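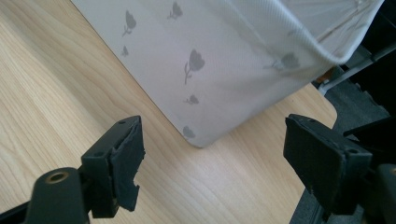
자리츠(Jaritz) 고객사는 이번 인수로 유지보수 계약을 다시 써야 하나?
기존 계약은 만료일까지 그대로 간다. 갱신 때부터 계약 상대방 이름만 론니스(Rornness)로 바뀜.

재고관리 소프트웨어 업체 자리츠가 론니스에 넘어갔다. 발표는 2003년 12월 8일. 금액은 비공개. 10월부터 업계에 말이 돌던 건이라 놀랄 일은 아닌데 생각보다 빨랐다. 양사 모두 실사 기간은 밝히지 않음.

자리츠 쪽 숫자부터. 고객사 476곳, 직원 55명. 대부분 중소 도매상과 부품 유통업체다. 주력 제품은 창고용 프로그램 무무스(Mumus). 입출고 전표랑 실사 기능이 강하고 회계 연동은 약하다는 평이 많았음. 론니스는 반대다. 회계 쪽은 탄탄한데 창고 모듈이 없어서 그동안 외부 제품을 붙여 팔았다. 그 자리를 무무스로 채우겠다는 얘기.

제품명은 당분간 유지. 다음 판부터 론니스 회계 프로그램과 자료를 직접 주고받게 된다고 한다. 지금처럼 파일로 뽑아서 다시 올리는 작업이 없어진다는 건데, 구버전 고객도 무상으로 되는지는 아직 답이 없음. 문의 넣어놨고 답 오는데로 다음 호에 싣겠다. 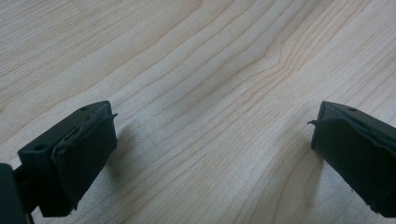

읽는 시간 2분

인력 문제. 자리츠 개발팀은 전원 남는다. 영업과 총무는 론니스 본사로 합치는데 이 과정에서 최대 12명이 자리를 옮기거나 나가게 될 듯. 회사 측은 희망자 우선이라고만 했다. 고객지원 전화는 번호도 시간도 그대로.

피커링(Pickering) 얘기도 해야겠다. 자리츠 제품을 받아 지방에 깔아주던 대리점이고 이쪽으로 들어간 고객이 200곳이다. 꽤 크다. 론니스는 원래 직판 위주라 대리점 계약을 계속 가져갈지가 관심사였는데, 일단 현 조건대로 1년 연장하기로 했다고. 그 뒤는 미정. 피커링 통해 쓰는 회원사는 갱신 조건을 미리 문서로 받아두시길.

가격은 내년 상반기까지 동결. 사용자 수 추가 구매도 지금 단가로 된다. 단, 교육비는 빠져 있으니 견적서 받을때 따로 확인할 것.

사용자 모임은 예정대로 한다. 장소 미정, 정해지면 메일로 공지. 연동 기능 시연이 있을 거라고 하니 질문 있는 분은 편집실로 미리 보내주세요. 모아서 전달합니다.

지난 호에 실은 백업 설정 기사 중 메뉴 이름이 하나 틀렸음. '자료 보관'이 아니라 '자료 관리'. 정정합니다.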